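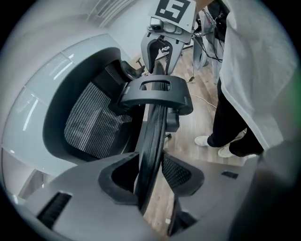 Hand-held grippers at a mesh-backed office chair in the Nanov demonstration room.

Nanov releases Tostia 11, planning software that learns from two hands working together

Nanov has today released Tostia 11, the new version of its software for planning and controlling two-arm robots. The release is available from Wednesday to all customers with a current licence.

Tostia takes recordings of manual work and turns them into motion plans. The main change in version 11 is how the software treats large objects which must be held from two sides. In earlier versions each arm had its own plan, and a separate program checked afterwards that the two plans did not disagree. Tostia 11 makes one plan for both arms and for the object between them.

"A chair is a difficult object for a planner," said Berwyn Kneath, head of software at Nanov. "It rolls, it turns, and the back moves when you pull it. Our customers asked us for furniture many times, and with the old version we had to tell them to wait."

The perception part of the software, named Hopkin, was also rewritten. Hopkin finds printed square markers in the camera picture and calculates from them the position of each hand or tool. It now accepts markers on flat cards and on cubes in the same project, so a team can record one task with grippers and another with bare hands, and keep both in one library.

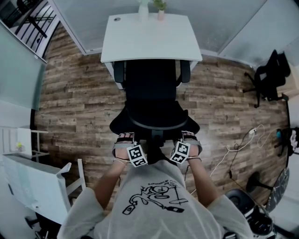 Recordings made with bare hands do not need a separate calibration file any more. The user chooses the marker type in the project settings, and Hopkin applies it to every recording in the folder.

For the internal test of the release, Nanov used 318 recordings of moving and turning office chairs. The planner produced a complete two-arm plan for all except 11 of them. These 11 recordings are supplied with the software, with notes, so that users can study where the method still has limits. Thin and shiny parts remain the most frequent cause of trouble.

Tostia 11 reads projects from versions 9 and 10 without conversion. Projects of older versions must be opened and saved once in version 10. The licence price is not changed.

The logistics company Puvier has tested the software since February and will continue to use it in its furniture returns centre.

Media enquiries: Nanov press office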